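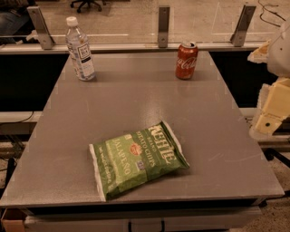 2.3 Bedarf ermitteln und Arbeitsplatz planen

Führen Sie die folgenden Schritte aus, bevor Sie bei Holroyd ein Angebot für die Tischstation Bidwood anfordern. Die Angaben gelten für Stationen mit einem Arm.

1. Greifgut festlegen
Listen Sie alle Gegenstände auf, die der Arm greifen soll. Beginnen Sie mit wenigen, deutlich verschiedenen Teilen: einer Flasche mit Schraubverschluss, einer Getränkedose, einem Folienbeutel. Notieren Sie zu jedem Teil Gewicht, Durchmesser und Lage auf dem Tisch (stehend oder liegend).

Hinweis: Folienbeutel verändern beim Greifen ihre Form. Planen Sie dafür einen zweiten Satz Greiferfinger ein. Er ist im Grundpaket nicht enthalten.

2. Tisch auswählen
Vorhandene Tische können weiterverwendet werden, wenn die Platte eben und matt genug ist. Leichte Kratzer und Scheuerspuren stören den Betrieb nicht. Stark spiegelnde Platten müssen beschichtet werden.

3. Schutzscheibe einplanen
Die durchsichtige Scheibe wird an der Rückseite des Tisches mit Winkeln an einer Metallschiene befestigt. Bestellen Sie Schiene, Winkel und Scheibe zusammen. Die Lieferzeit beträgt 4 Wochen.

VORSICHT
Die Scheibe ersetzt keine Risikobeurteilung. Sitzplätze und Laufwege hinter dem Tisch sind in der Beurteilung zu berücksichtigen.

4. Platzbedarf und Kabelwege prüfen
Zeichnen Sie den Arm seitlich neben der Tischplatte in den Grundriss ein. Schubladen und Ablagen unter dem Tisch müssen zugänglich bleiben. Kabel auf dem Boden sind für den Dauerbetrieb in Kanälen zu führen; die Kanäle sind bauseits zu stellen.

5. Kostenplan aufstellen
Trennen Sie einmalige und laufende Kosten:
Einmalig: Arm, Greifer, Schutzscheibe, Montage, Einweisung (8 Stunden)
Laufend: Wartung, Ersatzfinger, Softwarepflege, Verbrauchsmaterial

Hinweis: Die Softwarepflege ist für die ersten 11 Monate im Kaufpreis enthalten.

6. Unterlagen einreichen
Senden Sie Teileliste, Grundriss und Kostenplan an die Projektplanung, z. Hd. Glenys Marsden. Für Bestellungen mit Liefertermin im Juli gilt Formblatt 91.

Weiter mit Abschnitt 2.4, Stromanschluss und Absicherung.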